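Notebook – textiles bench
April, entry 14

Wrinkle-free finish, second look

Pretine say their finish keeps cotton shirting smooth through 50 home washes. I've read the leaflet twice and still can't find what they mean by smooth. No rating scale, no mention of line drying or tumble drying, and the photo on the front is a shirt on a hanger that has clearly met an iron.

So, our own washes. Same detergent for all lots, warm cycle, tumble dry low, out of the drum when it stops.

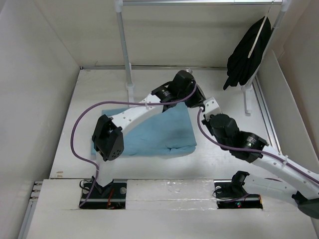

The Bendstead cloth (untreated) looked the way untreated cotton always looks. The treated lot was better after the first few washes, I'll give them that. By the later ones I was squinting to tell the two apart, and I knew which was which, so my squinting is worth very little. Next time somebody else codes the swatches and I grade blind.

Also not convinced by the strength figures. Resin finishes usually cost you some tear strength. Supplier's sheet gives 295 before treatment and 222 after, with no units and no test method – then calls the loss "minor". That's a quarter of it gone. Collars and cuffs will go first.

Bodies of shirts are a different problem from flat swatches. Seams pucker, plackets ripple, and a finish on the fabric does nothing for thread that shrinks. Jafarzadeh sold us the thread and swear it's stable. Cut a length, boil it, measure it. Not done yet.

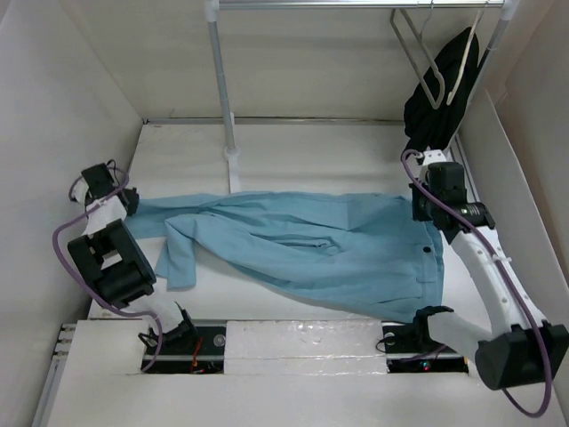 To do before ordering

Ask Pretine for the test method and the drying conditions. In writing this time.

Formaldehyde numbers. "Low" is not a number.

Get a price from Arkunum for the plain cloth. The treated quote came to 2,934 for the trial roll and I can't see what we'd be paying for after wash 20.

Keep the unwashed controls out of the window. One already looks yellow to me, or it's the light in here.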